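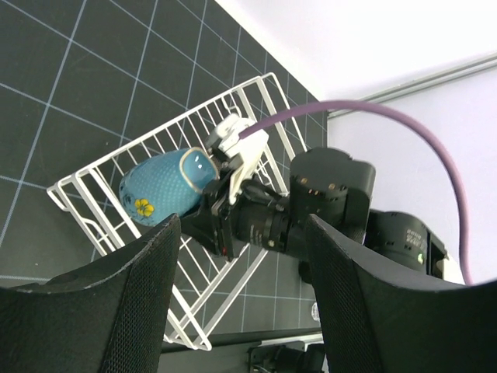
Questions about mugs, cups and the dish rack

Last changed: February 6, 2025

These questions came to us from guests of the Birnia guest house and from people who buy their dishes at the Onyshchenko shop on the ground floor. I have put together the ones which repeat most often. If your question is missing, please write it on the paper by the shared kitchen door.

Should a mug stand upside down in the rack, or lie on its side?

Both are possible. Upside down is better for draining. The water goes out by the rim and no small lake stays inside. A mug on its side takes more room, and some water can stay in the lower part of the wall. If you lay it on its side, turn the opening a little down and check the inside before you put it in the cupboard.

Where should the handle go?

In a wire rack the handle is often the reason why a mug rolls. Let it point down, so that it rests between two wires or against the raised side. When the handle points up, the mug is heavy on the top and can turn over if somebody takes the plate beside it.

Can I put a drinking glass in the same rack with mugs?

Yes, but leave space between them. Ceramic is harder on the glass than people expect. We ask guests to put the glasses in last and to take them out first. A glass must also not lie loose on the counter, where it can roll. Stand it up, or give it a folded towel. 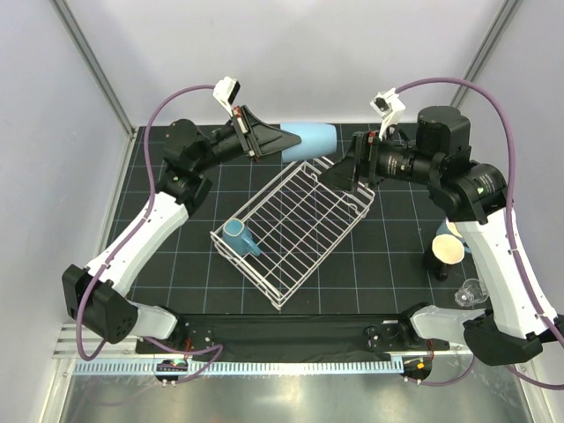 Solomiia Onyshchenko wrote to us that in her kitchen the mugs never go into the wire rack at all. She dries them on a towel, mouth down, one side lifted on a wooden spoon so the air comes in, and she says it is faster. We tried it in January and it is a good method for three or four mugs. For a breakfast with 15 people there is not enough counter.

How do I wash a mug with a printed flower or pattern?

Use a soft sponge and normal dish soap. Please do not use the green rough side, also not for tea marks. For tea marks put one spoon of baking soda with warm water in the mug, wait 28 minutes (this is my own time, half an hour is also fine) and wipe. Do the inside only. The pattern outside needs just a quick wash.

Can paper cups be washed and used again?

No. The paper becomes soft at the seam and the bottom can open. If you had only cold water in it, you can drink from it again the same day. After that, please throw it away and do not put it in the rack.

My rack leaves orange spots on the mugs. What is it?

It is rust from a place where the white coating of the wire is broken. Look at the corners and the feet first. The spots come off the mug with baking soda. The rack can serve a little longer if you dry it every evening, but the rust will come back. The Moddale rack in our shop costs 356 and the feet can be changed separately.

How many mugs do you have in the house, and what if I break one?

We have roughly 2000 pieces of dishes in the house and the shop together, so one broken mug is not a tragedy. Collect the pieces with a thick paper, not with the hand, and tell Olesia Bondarchuk at the desk. You do not pay for the first one.

Which side of the sink is for clean dishes?

The right side. Dirty dishes wait on the left.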